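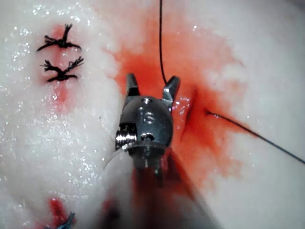 Suture task: needle goes missing against white tissue

Status: Open, waiting on bench
Opened by: Fatemeh Daneshvar
Area: Training lab, suturing station
Priority: Normal (raised from Low, see Monday)
Material: Zokine tissue block, black suture, curved needle

What was reported

Trainees keep losing sight of the needle between throws. The thread is fine. The thread is black, the tissue is white, and you could follow it from the parking lot. The needle is thin, curved and silver, and it lies over a shiny wet surface next to a shiny metal instrument. In the still attached to this ticket it sits just left of the pulley on the instrument head, and I had to look for it twice. The engraved S on the same head can be read at a glance, which is nice for the S.

The attached still also has the jaws open with nothing in them, one thread coming down from the top toward the gap, and another length on the right going into the tissue at a small puncture. If your fix makes the needle easier to find than it is there, it's a fix.

Checked so far

1. Light level. Turned down in two steps. First step: less glare on the tissue, needle no easier to find. Second step: needle easier to find, everything else harder. Put back to the first step.

2. Light angle. Moved the lamp lower and to the left. The bright patch on the tissue moved too, and settled exactly where people park the needle. Moved it back. Will try from the right when the Karimi clamp turns up. It was last signed out in December by someone whose handwriting is a line.

3. Surface moisture. The block gets sprayed before each session so it doesn't dry out and tear. Blotted it with gauze before the first throw. Clear improvement for 10 minutes, and then the block began to drag on the thread and everybody complained about that instead. Spraying resumed. Blotting only the strip on either side of the wound seems to be the livable version.

4. Needle type. Asked Menetti whether they have the same curve in a dark finish. They sent a catalog. It is a very complete catalog. Still waiting on an answer to the question.

5. Tissue color. Somebody suggested dyeing the block. Tried it on an offcut with the blue from the Pallix marker set. The offcut is now blue, and so is the sink. Not recommended until we have a dye that stays where it's put.

Monday

Raised to Normal. A needle was set down between throws and took over 33 minutes to find. It was on the block the entire time. Session ran late, the next group waited in the hall, and I was asked whether this is "really a ticket." It is now.

Workaround until closed

Please do the following at every session, including the ones where you feel lucky.

Don't let go of the needle over open tissue. If you need the jaws free, park the needle first, at the marked corner of the block.

If you've already let go, stop moving and find a thread. Follow it away from the puncture until you run out of thread. The needle is attached to the end of it, unless you cut it, and in that case please tell whoever is at the bench before touching anything.

Keep slack short. A long loose curve of suture looks harmless and then catches on whatever is closest — usually the instrument head.

Blot the strip beside the wound before the first throw and again halfway through. Gauze is in the second drawer. The first drawer is catalogs.

Count needles out and count them back in. Write both numbers on the sheet. A check mark is not a number.

Comment, bench, 4:15 p.m.

Tried a matte drape around the block to cut reflections off the tray. Helps at the edges, does nothing in the middle, where the work is. Leaving it on anyway, it hides the blue.

Comment, Fatemeh Daneshvar

Thanks. Leave the drape. Please don't close this as "user education" again. I have educated the users, and they agree with me that the needle is hard to see.

Next: lamp from the right, once there is a clamp to hold it. Menetti to be asked again, in a shorter email.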